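Workshop Boards > Arms and Grippers > End Effectors

Ribbed fingers or soft fingers for paper cups? Trying both before we order

Posted by jclaeys, 2018-02-10 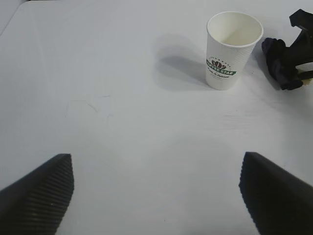

Marnik wondered straight away why I had not simply bought suction cups, and it is a fair thing to wonder, so I begin with that. Our cups are paper, open at the top, with a rippled wall. Suction on a rippled wall leaks. Suction on the bottom means turning the cup over, and then the arm has to turn it back. I don't want this.

The task is simple to say. The arm takes a paper cup from the table by its side, moves it under a dispenser, and puts it down again. The cup may not be crushed, may not fall, and must not be marked where the customer drinks. It is for a small counter machine that we are building at Verstraete. I do the gripping part only. My colleagues do the dispenser and the cabinet.

I have two candidates for the fingers. The first is the Sarex parallel gripper with the hard black fingers, the ones with fine ridges on the inner face and slanted tips. The second is the Estar, with softer fingers that give way when they touch. Both are on loan until April, then I must choose one and send the other back.

I did 100 picks with each, same arm, same cups, all empty. With the Sarex, 6 cups were visibly dented after the pick, and none fell. With the Estar no cup was dented, but the cup often turned a little in the fingers while the arm was moving. I did not write down how often, which was stupid of me, and I will do it again properly.

My question is to people who have run one of these for longer than a few weeks. Is the turning of the cup a problem that I can solve by slower acceleration, or does it belong to soft fingers and I must live with it? And for the hard ones, does somebody remove the ridges?

Jolien Claeys

4 replies shown below the fold · 448 views

marnik_v wrote:

OK, I accept the answer about suction. I still think you could use it on the inside of the base, from above, with a long narrow tube. But then your tool goes inside the cup, and for drinks I suppose this is not allowed.

About the ridges. They are made for metal parts with oil on them. On paper they don't hold better than a flat face, they only concentrate the pressure on thin lines. I would put a flat pad over them and try again before I spend one more hour on the soft fingers.

tinsnips wrote:

I disagree with Marnik about the ridges. We pick waxed cartons with ribbed fingers and the ribs are doing real work there. When we covered them with a flat rubber pad the cartons slid down under acceleration, and we had to close harder, which brought the dents back. It depends on the surface. If the cup wall is rippled as Jolien writes, then ridge against ripple may even lock together a bit, if the two run the same way.

What closing force did you set? And is it really a force, or only a position? On the small Sarex the number in the menu is called force but it behaves to me like motor current, and at slow speed the two are quite different things.

jclaeys wrote:

Thank you both. No, tool inside the cup is not allowed, that was decided before I came.

Tinsnips, I set the lowest value that the menu accepts. You made me doubt about it, so I went back and closed the fingers on a kitchen scale which I held sideways between two blocks. It is not a nice measurement but it was quite clear. At the slowest closing speed the fingers press much softer than at the middle speed, with the same number in the menu. I made my 100 picks at the middle speed. So part of the dents is my own fault and not the fault of the fingers.

The ridges on the fingers and the ripples of the cup do not run the same way when I come from the side. I could mount the fingers differently but then the slanted tips point in a direction that I don't like for the low picks.

osprey_lab wrote:

Please don't compare two grippers at two different forces. Everybody does it, I did it too, and then I bought the wrong one.

What I would do is this:

- find for each gripper the smallest force at which no cup falls
- then use that force plus a small margin, and write the margin down
- then make your 100 picks, with the cup in a different place each time

The last point matters with a wrist camera. If the cup stands always in the same place, you test the fingers. If it moves, you test the fingers and the camera together, and the machine in the end will need both.

About the turning: yes, in my experience it belongs to soft fingers. They touch the cup on a small area and the cup swings around it. Slower acceleration helps, it does not cure. A wider finger helps more.

marnik_v wrote:

I don't agree that the cup should move in the first test. Then when it fails you don't know who is guilty. First fixed position, fingers only. After this, moving position, with camera. Two tests. It costs one more afternoon.

osprey_lab wrote:

If she has the afternoon, fine. Most people have one afternoon and they do only the easy test.

jclaeys wrote:

I have the afternoon :)

Since you mention the camera, a second thing that I did not put in my first post. The camera looks down between the fingers, and white paper on a white table is difficult for it. The rim of the cup is nearly the same brightness as the table behind it. My detection finds the printed logo very well, because it is green and dark red, but the logo is only on one side of the cup. When the cup stands with the logo turned away it finds nothing, or it finds the shadow and believes that the shadow is a cup. I had the arm close on a shadow twice.

Do you change the table or do you change the software?

tinsnips wrote:

Change the table, always. A mat in a dull mid colour costs less than one hour of your time. Not black, because then you lose the fingers in the picture, if you ever want to check where the tips are.

osprey_lab wrote:

Change the software, at least a little. In the real machine somebody else will choose the counter colour, for reasons of beauty, and they will choose white. I would look for the rim as an ellipse and forget the logo. The logo will also change as soon as the café takes another supplier.

For the shadow, a second lamp from the other side made it soft enough that our detector ignored it. We use an Isden ring light on the wrist now, but it makes reflections on shiny lids, so if you have lids later, be careful.

jclaeys wrote:

The cabinet people have already told me white, so Osprey is right about this. But I will buy the mat also, for the finger test, so that the camera is not part of it.

I come back with the new numbers. I repeated the finger test with a fixed cup position and the slowest closing speed, and for each gripper I first looked for the smallest force as Osprey said. 200 picks in total, 100 for each.

Sarex, ridges uncovered: one cup dented, none fell.
Sarex, flat pad over the ridges: I stopped early. The cups slid down, exactly as Tinsnips described. I did not count these in the total.
Estar: no dents, two fell, and the cup turned in 31 of the picks, this time counted with a pencil line on the cup and on the table.

The turning became less with slow acceleration, but then the cycle becomes too long for a person who is waiting for a coffee. My colleague with the stopwatch was not polite about it.

marnik_v wrote:

Then I was wrong about the pad, I admit it. I was thinking of smooth cups.

But please test with a full cup before you decide. A full paper cup is stiffer against the fingers in one way, because the liquid pushes back, but it is also heavier and the wall becomes softer with a hot drink. An empty cup tells you half of it.

tinsnips wrote:

Marnik is right here. Hot water, wait some minutes, then pick. And grip below the middle. Near the rim the roll gives you stiffness, but that is where people put their mouth, so you can't use it.

jclaeys wrote:

Hot water is the next step. I asked for a tray to put under everything, and the controller is now on a shelf above the table and not beside it.

For this moment I lean to the Sarex with the ridges as they are. I have also asked Estar if they make a wider finger, as Osprey suggested, and they said they will look. If it arrives before April I test it in the same way and put the numbers in this thread.

osprey_lab wrote:

Good. Write also the room humidity if you have it. Our paper parts behaved differently after a wet week and it took me a long time to understand why.

Filed under: Grippers, Wrist cameras, Paper and card handling

Shares: 6 · Follow this thread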